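2 min read

Flat white or eggshell for a rental hallway?

plosine_dad
Repainting the hall at the Kennedy St place before new tenants move in. Flat white again or go eggshell? 918 sq ft unit, two bedrooms. Paint store guy says eggshell, my brother says flat. Need to buy tonight.

bronum77
Flat. Touch ups disappear. Eggshell you see every patch forever, ask me how I know

C. Hegarty
Disagree. Flat scuffs if you look at it wrong. Strollers, bikes, wet dogs. Eggshell and wipe it down, done. I quit flat in July and havent gone back.

bronum77
Wipe it with what tho. Half my tenants scrub with the green pad and then its shiny spots all over

drostia_k
quote I got last year was 323 for the hall only, labor not included. Just do it yourself. And pick an off-white, bright white looks like a dentist

C. Hegarty
Ok yes to off-white. Still no to flat.

plosine_dad
Leaning eggshell, off-white. One coat or two over the old beige?

drostia_k
Two. Always two. Off-white wall next to white, you barely see the line:

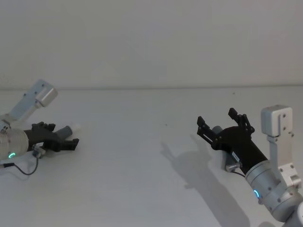 Related threads
Best roller for textured ceilings
Primer over old beige, needed?
Tenant painted the bathroom black
Caulk before or after paint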